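October 2, 2022

Up at 6 and out before breakfast. Rain most of the way to Umalbridge, so I left the bike at home and took the bus.

Spent the morning on the paper. The delivery came last week and Lucienne Langlois asked for it to be sorted into sets before the drawing class starts, 40 sheets to a set. I said I would do it, then put it off twice. The big blue table was free so I used that.

Loose paper is slow to handle. If I take too much at once the middle slides and the corners go every way, and then it has to be knocked square on the long edge and again on the short one. A smaller handful is better. My thumbs were dry by 10 and I kept picking up two sheets when I wanted one. Lucienne uses a bit of glycerin on her fingertips. I may try it - the drugstore has it.

Left hand on the paper both times, and the pile still far from square.

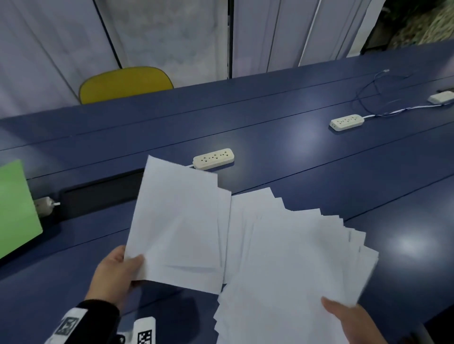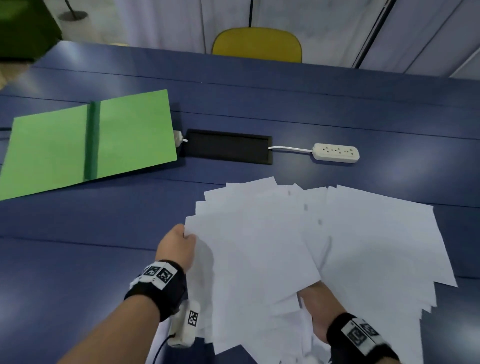

Stopped at noon for soup. Lucienne came in with the Clurkeck forms and we talked about whether the sets should go in folders or just get a paper band. I prefer bands. Folders cost more and the children lose them. She will think about it.

After lunch I wrote to Trukix about the invoice, which is wrong again. They have charged us $107 and the quote was lower. No answer yet.

Home by 5. Sharpened the Sabatier knife and made leek and potato for supper, enough for tomorrow too. Knee is sore from standing. Called my sister at 9 but she was out - will try again tomorrow.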